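Notebook, sensory room and classroom kit
Jan 24, 2023

Picking up from the last entry, which stopped halfway through the weighted lap pads. The re-stitched ones are back from the sewing table and all the seams held when I pulled at them. The blue cover still smells of the fabric glue. I've hung it in the corridor and will try it again after another wash.

Lap pads, as they stand now: the small one is filled with glass beads, the medium one with plastic pellets, the long one with the pellets in quilted pockets. The pockets matter more than the filling. In the unquilted version everything slides to one end as soon as a kid shifts in the chair, and then the pad is on the floor. Several of the older students said the beads felt better but the noise of them was annoying. I hadn't picked up on any noise until I sat in the room with the fan off, and then I could hear it fine.

Sound readings and headphones. The Brestero ear defenders are still the ones the teens will agree to wear, mainly on looks. The clamp is tight. Two students took them off inside the first ten minutes and rubbed the sides of their heads. I stretched one pair over a stack of books overnight and it came out a bit looser, but I don't know yet if it stays that way. The Soltow pair is softer and lets more through. For a student who only needs the edge taken off the cafeteria, more getting through is probably fine. Keep both on the shelf and let them pick.

Lights. I swapped the overhead tubes at the window end for the dimmable panel. It works from 30 percent up. Under that it flickers, and I could see it in the corner of my eye from across the room. For this group flicker is worse than bright. I put a strip of tape on the slider at the 30 mark so nobody takes it lower. Need to ask the supplier whether it's the dimmer or the panel.

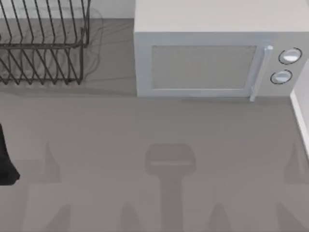 The break timer gave more trouble than the rest put together. The plan was 300 seconds for a short break, with the color band shrinking as it goes. Younger kids liked it. The high school group said it made them watch the clock the whole time, so the break wasn't a break. Tried it turned to the wall with only the end tone, and they didn't like the tone either. Last version was a small vibrating puck in the pocket, one long buzz at the end, and that went over well with everyone but one student, who asked for a tap on the desk from an adult. Fine by me. Write it on his card.

510 seconds was tried for the long break. Going back to work after it was harder than after the short one for most of them, though I only have a handful of sessions to go on and the long breaks mostly fell right before lunch. Would have to move them to the morning to say anything useful.

Korkeneo floor tiles: the bumpy ones are popular barefoot and unpopular in socks. The edges curl up by the door and someone is going to trip. I've turned the worst two over and put them under the bench. The glue Cadwaladr sent for them says it's for indoor floors but it didn't take on ours, possibly because of the wax. Try it on a scrap of bare board first before asking for more.

Scent: no more scented putty in the shared bin. One student could smell the orange from the hallway and wouldn't come in. The unscented goes in the bin and the scented goes in a lidded tub, by request only. Same goes for hand soap at the sink. The plain one is on order.

Check-in cards. Rewrote the five-point scale in the students' own words. "Too much" and "way too much" stayed. "Just right" got voted out as babyish and is now "OK". A few of them would like to mark the card without having to speak or look at anyone, so the cards are going in a folder on the side of each desk with a clip that slides. The first clips were too stiff for anyone with weak grip. Binder clips with the handles folded flat don't slide at all. Still looking.

Money: 1,752 dollars left in the kit line until August. The second panel would take a large bite out of that, so it waits until I hear back about the flicker.

To do:
Wash the blue cover again and smell it
Re-measure the clamp on the stretched pair
Glue test on bare board
Move two long breaks to the morning slot
Ask the parents' group which tags and seams their kids cut out of clothes, for the lap pad covers
Charge the pucks overnight, both of them were dead by the last session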